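The Kiveo allotment letter: on waiting lists, slugs and the great hosepipe question

Jul 4, 2025

June was dry, then it was very dry, and then for one afternoon it rained so hard that the bottom plots at Varkach Lane became a boating lake. The rain gauge by the gate recorded 22 millimetres. It also recorded a drowned earwig, so allow for that in the figure.

The waiting list now stands at 19. Several people on it have written to ask whether anyone ever gives up a plot. They do, usually in the second week of August, when the courgettes have won. If you are on the list, keep your wellies by the door and your expectations low.

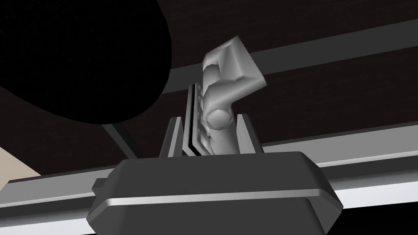
Dark grey housing, silver stripe.

On to hosepipes. The rule is that you may water for up to 8 minutes at a time when somebody else is waiting for the tap. The rule does not say that you may water for that long, turn the tap off, admire your beans and start again. Three letters have arrived on this subject, one of them in green ink, and all of them appear to be talking about the same plot. The owner of that plot does have very good beans.

Slugs are fewer than last year, which has left people with little to talk about. The beer traps are still out along the Chauke Road fence. Please stop topping them up with the expensive stuff — the slugs can't tell, and it only makes the rest of us sad.
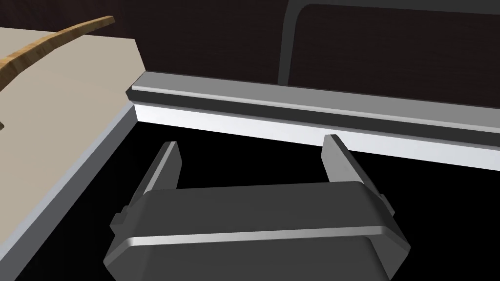 The seed potatoes we ordered from Zulumon in the winter have mostly done well, apart from the row nearest the compost bays, where something has been eating them from underneath. Opinions differ on what. If you have spare onion nets, hang them on the shed door and they will be gone by teatime.

The produce table opens at 6 on the evening of the summer supper. Bring a plate, a chair and anything you have grown except courgettes.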